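Brulto Board Kit FAQ

What's in the kit? Gray 3D-printed plate with pockets for the small parts, two black gripper fingers, the software. PC not included, bring your own.

Can it pick up a bare CPU? Yep. Grips it by the edges. 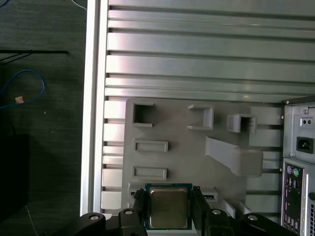 How much does it cost?
The kit is $700. Extra plates are $300 each, shipping is on top.

Do I have to use your plate? No, but the stock pick positions are set up for it. Print your own and you'll need to teach them again. Takes a while, sorry.

Does the memory go on there too? Sure, long slot along the lower part. CPU holder is on the left, above it.
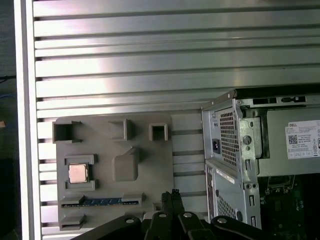
Page last changed: June 24, 2025

Which arms does it fit? Seidel and Suden mounts, adapter in the box. Rasden mount comes in September, pls dont order for that one yet.

Does it open the socket for me? No. Load plate has to be up before you start the job. Lever too.
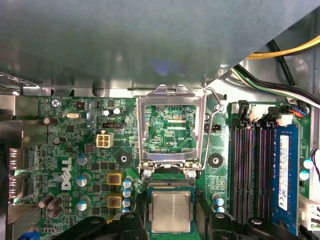

CPU in the fingers, load plate open, Dell board.

Returns? 3 weeks, unused fingers only. Spare fingers ship in packs of 3.

Something missing here? Write to Merja Eskola at the support desk, put your order number in the subjct line.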